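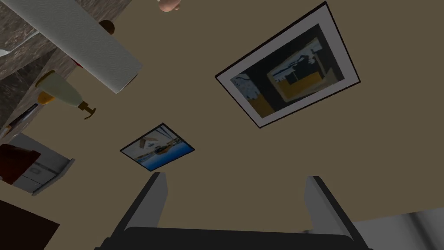
Open fingers facing the wall, with the paper towels and soap off to the left. Simulated kitchen, wrist view.

Orkness Rule Pack for Home Robot Grippers

Hi, and welcome to the Orkness page! I put this pack together at our little shop in Drendville after one too many evenings arguing over what a two-finger gripper should be allowed to do in a kitchen. Everyone had house rules, and they were all in somebody's head. So I wrote mine down, tried them out in simulation, and now you can buy them (or borrow the bits you like).

You get 266 checks in plain English, sorted into 3 groups: approach, hold and retreat. Each one loads into the Sethi simulator as a pass or fail test, and there's a printable sheet for the lab door.

A few of my favorites:

Keep the fingers wide open until the target is confirmed.
Pictures on the wall count as obstacles, even flat ones.
No fast wrist turns near glass or liquids – soap bottles included!
Stop and ask if 2 sensors disagree. 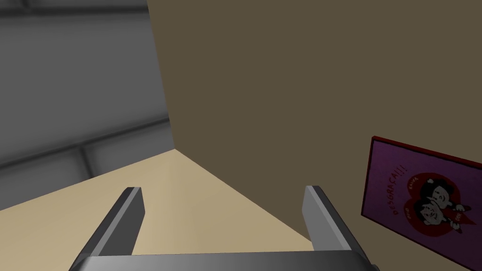
Ostus wrote in to say the retreat group is too strict for small rooms, and that backing out of a corner at the default speed limit takes forever. Fair point! I've added a small-room setting in the August update, but it keeps the stop distance the same, and I'd really like you to leave that one alone.

Please don't treat a clean run in simulation as permission to go live. The pack doesn't replace your own risk assessment or whatever safety standards apply where you work – it sits next to them. Updates are free for 3 years, and the file opens in any text editor.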